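4.2 Worktop colour and missed seed

The result that surprised us most came from the benches. We had gone into the sorting rooms at Tramine and Momance expecting lamp position to explain nearly all of the missed seed, and lamp position does matter (Section 4.1). But when we set the trays out by bench colour the pattern was so plain that we went back and checked the labels twice. Of the 69 trays in the main set, those sorted on dark green benches had the fewest pale seeds left behind, and those sorted on white benches had the most. Grey fell in between at Tramine and was much closer to white at Momance, where the grey paint is older and has gone chalky.

This fits what sorters told us before we had measured anything. Saltbush and wattle were both in the trial, and several of the 19 sorters asked to have the wattle on the white benches and the saltbush anywhere else. Wattle seed is dark and shows up well on white. Saltbush fruits are papery and straw-coloured, and on a white bench under a cool lamp they fade into the surface, most of all along the back of the bench where the light thins out. One sorter at Momance had brought in a navy tea towel and was laying it under every saltbush tray. Her trays were left out of the main set, but they were very clean indeed!

Speed is a separate question. We had thought that a good contrast would let people work faster, and over the first days it did. By day 10 the difference had gone. Sorters on white benches had caught up in pace and not in accuracy – they had settled into a rhythm and were passing over the pale seed without slowing down. We find this fascinating, and it suggests that pace alone is a poor way for a seed bank to judge whether a room is working well.

The Lis sieve and the Vetier sieve were used at both sites and made no difference that we could separate from bench colour. Chaff was a little heavier after the Vetier, mostly in the saltbush.
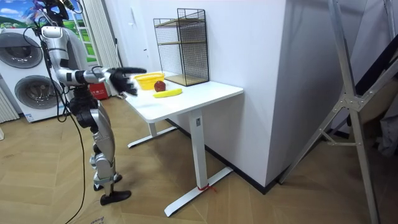
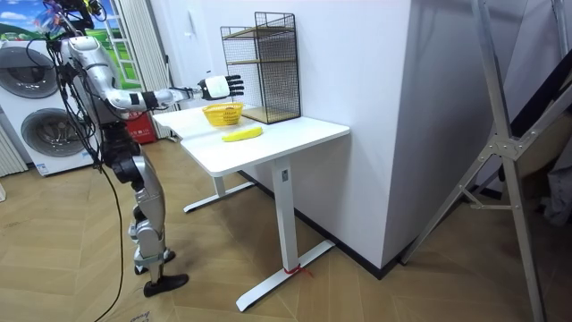 Figure 2. White work surfaces with an arm held out over the top.

Shadow is the other half of the story, and it works differently on each colour. On dark green a sorter's shadow barely registers. On white it has a visible edge that moves whenever the sorter does, and several people said they found themselves watching the edge instead of the seed. The posture in Figure 2, with the arm reaching out level over the surface, is the one to think about when placing a lamp, as a light fixed directly overhead will put the shadow right where the hand is going. Moving the lamp to the side opposite the working hand fixed most of this at Tramine. Containers are less of a worry: the small yellow basket in the second picture is a strong colour against white, and we would happily use the same pairing for finished seed. The seed itself needs the darker ground, and a sheet of matt green card under the tray was enough in our follow-up trays.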